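About Us

Drernia Language School teaches English to adults who live and work in Bidau. We run day and evening classes from beginner level up to the advanced exams, and we have a smaller programme of one-to-one lessons for people whose shifts don't fit a timetable.

How we started

The school was opened by Rosalind Okafor, who had been teaching in a further education college and kept meeting people who had dropped out halfway through a course. Most of them had not lost interest. Their hours at work had changed, or a child had started school, and the college could not move them to another group in the middle of term. Rosalind rented two rooms above a shoe repair shop on Yazzie Street and set up a school where a student could change group in any week of the year.

That is still how we work. Every level is taught at least twice a day from the same plan, so a student who comes in the morning one week can come in the evening the next and pick up on the right page.

We moved to our present building on the corner of Yazzie Street and Flaklow Road when the rooms above the shop became too small. The first class here was held on May 26, 2019, before the heating had been connected.

Who studies with us

Last year 563 students took at least one full course with us. Many work in hospitals, care homes, warehouses and kitchens. Others are retired, or are at home with young children, or have moved to join family. We do not teach anyone under 18.

You do not need any qualifications to join. Before your first class you will have a short talk with a teacher and do a written test, which takes 30 minutes. The test is free, and you are under no obligation to book afterwards.

How we teach

Classes have no more than 12 students. We spend most of the time speaking and listening, and we set reading and writing to be done at home. Teachers mark homework by hand and give it back at the next class.

We use a published coursebook for grammar and our own material for nearly everything else. Our teachers write it, try it out with a class and then change it. Some of it is very local – bus timetables, tenancy letters, the forms you get at the surgery – and some of it follows what students tell us they need for work. Amerley Addo, our Director of Studies, keeps the whole collection in order. At her last count there were 3,486 worksheets in it, and she would like teachers to stop saving new ones under the name "final".

Amerley joined us as an evening teacher and took over the running of the courses four years later. She speaks Ga, Twi and French as well as English, and still teaches the upper intermediate group on Flaklow Road side, in Room 2.

Our English for Work courses are planned with the student and, where the student agrees, with the employer. We ask for real documents if they can be shared: rotas, safety notices, handover notes, the instructions that come with equipment. A ten-week course usually covers talking to a supervisor, understanding spoken instructions, reporting a problem and writing a short message that somebody on the next shift will be able to follow.

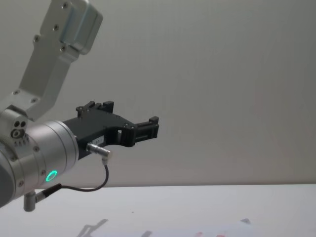

There is also a session on phone calls, which students ask for more than anything else. We practise these in pairs, sitting back to back, and then by telephone from one room to another.

Exams

We prepare students for the main English exams at intermediate and advanced level. We are not an exam centre ourselves, so you will need to book and pay for the exam separately. The office can help you with the form. If your teacher thinks you are not ready, they will tell you so, and it is then up to you whether to wait.

Fees and help with costs

Fees are paid by the month and there is no joining fee. The current price list is at the front desk and on our Courses page. We keep a number of reduced-fee places for people on low incomes. These are given out twice a year, and applications for the spring places close at the end of February.

If you have to stop a course because of illness or a change at work, we will hold the classes you have paid for until you can come back.

Visiting us

The entrance is on Yazzie Street, between the chemist and the bicycle shop. There is a ramp at the side door and a lift to the first floor. You are welcome to sit in on one class before you decide – ring the office first so that we can tell you which groups have a free seat.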